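Nakari Cloth — README

Hand-collected demos of household cloth tasks, for training manipulation policies. Maintained by Nektarios Liapis. Last edit 13/01/2024.

What you get

500 episodes, handheld gripper, in homes. No robot at collection time, a person holds the tool and does the task. One folder per episode. Video, gripper pose, finger opening, a short text label. Tasks are basket in, basket out, and fold once on a flat surface. Teleop episodes are NOT in this release, they live in the Karagiannis set and use a different action format. Don't mix them without converting first, people have tried.

How it was collected

Operators worked in their own homes or a relative's. Nirnon built the tools, Cesdale did the scheduling and first-pass review. Instructions were one page: start with the fingers open, do the task once, stop with the fingers open. No script for where to grasp. We wanted the grasps people come up with, so there is a lot of variety — edge pinches, grabs from the middle of a heap, a few two-stage regrasps. Regrasps are kept and flagged in the label file.

Furniture was left where it was. Cloth tasks were done on whatever was there, beds, mattresses, sofas, tables.

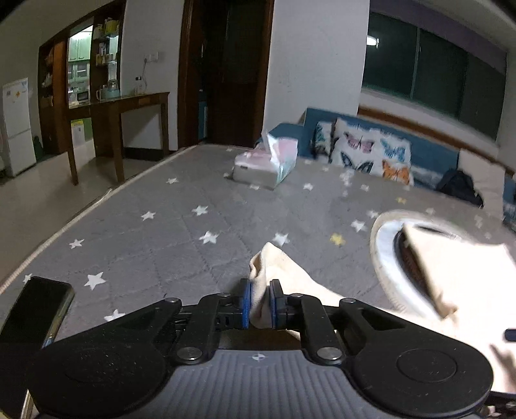 Pinch grasps on soft fabric are the hardest part of the set to label. Finger opening alone doesn't tell you if cloth is held. Thin fabric closes to almost the same reading as nothing at all. So "contact" in the labels was marked by hand from video, two passes, and the second pass wins where they disagree. Expect the start of contact to be a little late on thin stuff. The end of contact is better.

Lifts out of a basket have their own problem: the cloth drags on the rim and the basket sometimes moves with it. We kept those. If your policy assumes a fixed basket you will want to filter on basket_moved.

Fields

episode_id — string, unique
task — basket_in, basket_out, fold_once
pose — position and rotation of the gripper, relative to first sample
opening — 0 closed, 1 fully open, calibrated per tool
contact — 0 or 1, hand labeled
regrasp — 0 or 1
basket_moved — 0 or 1, blank for fold_once
note — free text, mostly empty, some in Greek

Splits

Split by home, not by episode. No home is in both train and test. Please keep it that way if you re-split, scores look much better when homes leak and it means nothing.

Known problems

Motion blur on fast moves. Not removed. Operators were told to slow down, some did.

Pose drift in long episodes, worse when the tool is pointed at a blank wall. Anything over 2000 samples should be checked before you use it.

Episodes from August used an older calibration for opening. Values are rescaled but the closed end is a bit noisy, treat anything under 0.05 as closed.

Episode 856 has the wrong task label (says basket_in, should be basket_out). Fixed in the next release. IDs are not continous by the way, rejected episodes keep their number.

Dark windows and shiny floors give reflections. No masking was done on these.

Use

Fine for imitation learning, grasp timing, representation stuff. Not enough here to train a general folding policy, fold_once is one fold and that's it. Also not checked for any use around people, hands come in and out of view with no labels.

Replaying on an arm: poses are for the tool tip, so add your own wrist offset. Slow it down to half speed the first time. Human wrists do things your arm wont, and the replay script only warns on joint limits, it does not stop.

Privacy

Operators signed off on their own episodes after viewing them. Faces and mail were grounds for rejection. If you spot something we missed send the episode_id and it gets pulled.

Changes

v2 — contact labels redone, basket_moved added, split file replaced
v1 — first release, don't use the splits

TODO: per-tool calibration files, loader for the Karagiannis format, proper list of fabrics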